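Household tips: keeping fabric seats tidy with the Kongate gripper kit

In March I rented the Kongate kit for 40 days, to pick up small things from my padded chairs. My tips after using it:

Vacuum the seat first. The gripper is for socks and toys, and crumbs stay between the threads.

Set the speed to 3 of 10. At 9 it pushes the cushion and the cloth makes folds.

Wipe the finger tips with a damp cloth every evening, also inside the slots. Lint collects there and small things slip out.

Open the fingers fully before you lower the arm. On gray cloth I also switch on a second lamp.

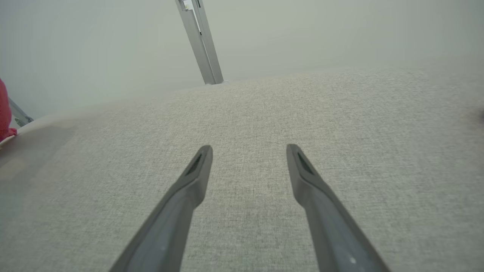
Gripper open over light gray fabric.

My neighbor Tayla Baxter asked me if it is worth the money. For one chair I say no. For a person who cannot bend well, I say yes, but ask for the soft finger covers, they are not in the box. The manual is short and the part about cleaning is on the last page.

Hildegard Engelhardt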